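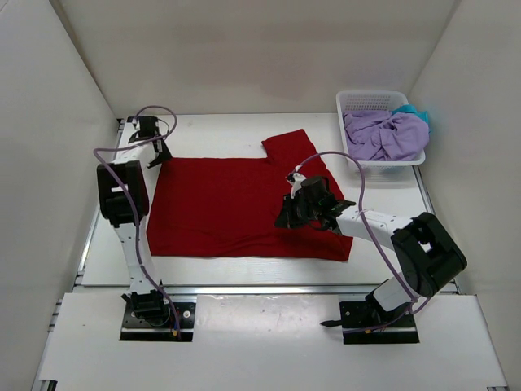 Red cloth out on the surface, basket in the far corner. Lavender and teal pieces still to do.

Thursday, July 16, 2020

Folding bench, CB writing. Started the afternoon with the red one, which Meenakshi swears is a simple shape. It is a simple shape until one section at the back sticks out toward the wall with its own corners, at which point you have to decide whether it's a sleeve, a flap or a personality trait. I am logging it as "projection, rear right" and moving on.

Wrinkles along the front are shallow. There's one long low fold I could flatten by hand in 2 seconds and will not, per Nia's rule about leaving the start state alone. Nia's rule was written in May, after I flattened one.

Basket order for the rest: lavender first, as it takes up most of the room in there, then the teal from the back corner. Róisín wants them the other way around. Róisín can come down and do it.

To do
- Agree on a word for "spread out" that doesn't mean "flat." Clodagh suggests "spread out."
- Label the Lenihan cloths before the next wash. Last time we had 30 of them and a single legible tag.
- Reorder tags. The pack of 1,000 is apparently the small pack.
- Ask Meenakshi what the red one is supposed to be when it's folded.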